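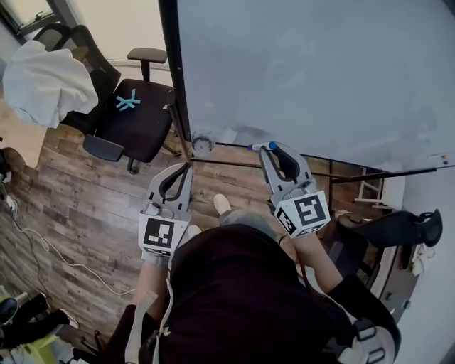

Notebook, Monday, April 15, 2024

Match notes work, second half of the season. Written by V. Kobzar, for me and for whoever opens this shared notebook after.

I start with the result, so I don't forget it: we lost 2-4 at home to Stulico. I watched the full match two times, once on Saturday in the stand and once yesterday evening on the club recording. The recording changes my opinion on two of the goals, so I correct here what I told people after the final whistle.

First goal against. On Saturday I said it was a mistake of our left back. I take this back. He is in the correct place when the ball is played. The problem starts earlier, when both central midfielders go to press the same man and the space behind them is open. Stulico's number eight receives there with his face to our goal and has time to look up. After that the left back can only choose which of two players he leaves free.

Second goal, corner. Nothing new. We defend the near post with one man and he is our shortest. We had the same talk in December.

Third goal. In the stand I thought offside. On the recording it is not clear, the camera is too far on the other side, and I will stop saying offside.

Fourth goal, everybody was forward. I don't count it for the analysis.

About our own goals: the first is a very nice one, and I want to keep the sequence for the training session. Goalkeeper short to the right center back, who waits. He really waits, I think he even puts his foot on the ball. Their striker comes, and only then the pass goes inside. We practiced exactly this for weeks, and usually in the match somebody gets nervous and kicks it long. The second goal is a penalty, well taken, nothing to learn.

Attendance was 873, from the speaker announcement. I write it in the sheet because the column is empty for the last home match and I don't like the holes. If anybody has the missing figure, please fill it.

Work on the pressing log

I tried the new way of marking pressing actions. The old way was to write only "press yes / press no" for every opponent build-up. It is quick, but for a match like this one it gives a good number and a wrong picture, as we press very often and very badly. Now I add who goes first and who covers. It takes me much longer (one half was the whole evening with the tea) and I am not sure I can do it for each match until the end of the season.

Things I noticed while marking:

When the winger goes first, the full back follows him well. When the striker goes first, the rest of the team stays where it is, and he is alone. He looks lazy later in the match but I think he is only tired from running alone.

After we go behind, the distance between our lines becomes bigger. I have no measure for this, it is by eye. I would like to do it properly, with the pitch drawn and the positions at the moment of the pass. The tool from Tramamier can do it if the recording is steady, and ours moves with the ball, so maybe no.

My marking is not the same in the first half and in the second half. In the first half I counted a press when the player was running toward the ball. In the second I became more strict and wanted him to arrive close. I must go back and repeat the first half with the strict rule. Until then please don't use the numbers from the sheet, the tab has a yellow color.

Next match

Golestani away. They play with three at the back and their goalkeeper kicks long almost always, so our pressing will not be tested in the same way. I would look more at the second balls. Their match against Vinico is on the shared drive, first half only, the file of the second half doesn't open on my computer. Can somebody try on another one?

Questions for the coach meeting, to bring on paper:

Who covers when the striker goes first?
Near post, same man or a different man?
Do we want the short build-up also away, on their small pitch?

I also owe an apology to the left back, as I said his name aloud in the stand and his father was sitting in front of me. I will speak to him before training.

To do: first half again with the strict rule, cut the clip of our first goal, clean the names in the sheet (two spellings of the same player, my fault).

V. Kobzar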